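Talks > Pop Culture Night > Speaker Notes

February | by the Simurdale host
82 shares | 6 comments

Okay, hi everybody, settle in! Tonight I'm talking celebrity birthday parties, and why we can't stop watching them (me included, I've got a folder of clips and I'm not ashamed).

Start with the Orkton party. Ask who saw the cake video. Wait for hands. That one had 200 guests and a singer who forgot the birthday girl's name, and she laughed so hard she had to sit down on the stage steps. PLAY CLIP, sound up.

Then the Sowerby sweet sixteen. Slow down for this bit. The family posted it at breakfast and there were 2,607 comments by lunch, mostly people fighting over the balloon arch! Read out the two nice ones, skip the rude one.

Quick story about my own party at the Amard roller rink, when my mom hired a clown and I hid in the coat closet until he left. Keep it short, I always run over.

Last part: would you want yours filmed? I go back and forth on it. Take questions, then plug the March talk, which is all about reality show weddings. 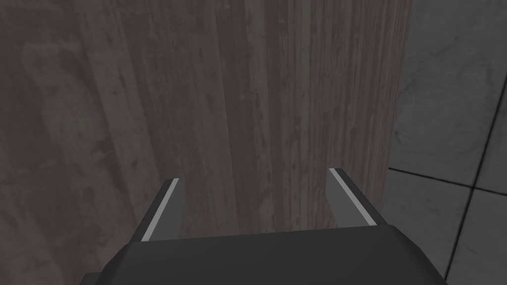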